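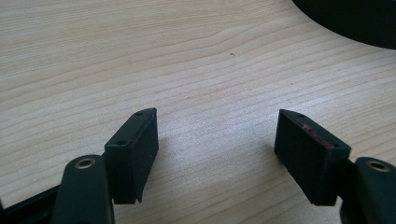 Soft pads or hard pads on a hand-held gripper?

Hi all, long-time reader, first-time poster. I've been trying out two hand-held grippers for recording pick-and-place demos, and I can't make up my mind which one to keep. One is the Darbridge, with plain black block pads that screw on. The other is the Prurasmont, which has softer, ribbed fingers that wrap a little when you squeeze. Both have a camera looking down at the fingertips.

The Prurasmont grabs pretty much anything, I'll give it that. Mugs, sponges, a bunched-up sock, no problem. But when I replay the demos on the arm, small flat stuff goes badly. Coins and washers are the worst. The fingers bend one way in my hand and another way on the arm, and the washer shoots off across the table (I found one in my shoe!). The Darbridge is fussier to use and my thumb gets sore, but the replays look a lot closer to what I did.

I did 70 washer pickups with each one. The Darbridge got 63 on replay. I quit keeping score on the Prurasmont partway through because I was getting mad. Is that a fair test, or am I doing something dumb? And does anybody swap pads between jobs, or do you pick one kind and live with it?

Selamawit Workneh
Posted June 5, 2024

tallgrass_mo

You're not doing anything dumb, but I'd want to see both of them finish all 70 before I believed it. I've quit on tests like that too, and then later on it was the table or the lighting.

I ran into pretty much the same thing last July. We had soft fingers on everything and loved them until we got to small parts. What helped me was watching the fingertip video from my hand and the one from the arm side by side, slowed way down. On mine the soft fingers touched the table early and folded under, and I was fixing it with my wrist every single time without noticing. The arm didn't fix anything, it just went where it was told. If you see your wrist roll right before the squeeze, there's your washer in the shoe.

With hard pads, check that the tips come down level. If one hits first you'll get a little skid and it looks a lot like a slip. I stick a sheet of thin rubber on the gripping faces only, nothing on the ends. Trim it with a fresh blade or the corners peel.

As for swapping, yes, I swap, but I never mix the recordings. Soft demos in one folder, hard in another, and the arm has to be wearing the same pads. I got lazy about that once and threw out a whole afternoon of work.

Gus_in_the_shed

Get a Böttcher. Paid 880 for mine and never looked back. Hard pads, nice stiff arms, done.

pennywhistle88

Gus, that's a lot of money when she already owns two grippers, lol.

I have the Darbridge too, and the sore thumb thing is real! I wrapped the trigger in bike handlebar tape and it's way better now. Also look at the screws on the pads. Mine worked loose after a week and I thought my camera had gone out of calibration, spent a whole evening redoing it, and it was just one pad wiggling. A dab of the removable thread glue took care of it.

For the camera, whichever gripper you keep, make sure you can see both tips when it's wide open. My old Talley mount lost one tip at full open and I didn't catch it until I had a ton of recordings. And if your table is a light color, try the washers on a darker mat for a few runs. Mine sort of vanished into the glare by the window, and that had nothing to do with the fingers.

I'd keep the Darbridge for the washers and not sell the other one yet. You're going to want it for the socks. Would love to hear how the rematch goes if you do the full 70!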